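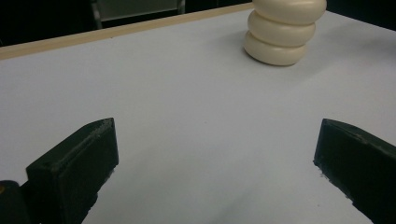

# Pondus: stacking with a hand-held gripper

Print | E-mail this page

Hi! I'm Usa Thongdee, and Pondus is my go at teaching a policy to stack soft-looking round things from hand-held demos (no arm needed while recording, hooray). There are 500 demos in this release, split across 7 tabletops. Kumiko Nishimura did the labelling with me.

## What I found

Leaning stacks were the hard bit. Training on tidy stacks only, the policy kept nudging the top disc off, so I added crooked starts and the drops fell from 7 in a run to 2. I've only tried 5 seeds, so do be kind!

## Known niggles

- the gripper view loses the top of a tall stack up close
- jaw width drifts a bit in the August batch

Related:
- Srisuk: jaw width calibration
- Heltex pushing set
- Skarnton lab notes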